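Dirkine: a little word list of laundry and housework terms

Hi, and thanks for stopping by! Dirkine is a plain text list of words people use at home for washing, drying, folding and putting things away. I started it in December because my mother's side and my father's side have completely different words for the same pile of clothes, and I wanted them all in one place before I forgot them.

What's in the download

There are 253 entries in words.tsv, one per line. Each line has the word, the language, a short meaning in English, and a notes column where I ramble. The notes column is the fun part (for me, anyway). Almost 40 entries have no notes yet, so if you know a good story behind one, please send it!

The file is UTF-8 with tabs between the columns. Please don't open it in a spreadsheet and save it back, I did that once and lost every ä in the Finnish section. There's also a sources.txt with who told me what, for the people who said I could name them.

About the "fold" entries

Folding got way out of hand. I thought I'd have one word per language and ended up with three in English alone, depending on whether you fold in half, in thirds, or just sort of flatten the thing and hope. I tag them half, thirds and loose. 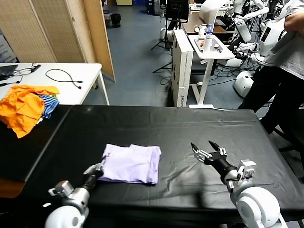

Saimi Rantala wrote in to say that loose is the wrong tag for her family's word, which covers anything folded by somebody in a hurry, neat or not, and could I please add "quick" as a fourth. I've gone back and forth on it. For now her word has both tags, with a question mark in the notes, and I'll sort it out in the next version.

Known problems

Spelling is all over the place in the dialect entries. I kept whatever people typed. Shu-fen Lam checked the Mandarin section and fixed plenty, but any mistakes still in there are mine. The word for "sock with no partner" shows up twice and I can't decide which line to drop.

License and updates

Use it for whatever you like, just keep sources.txt with it. Last update: June 24, 2021.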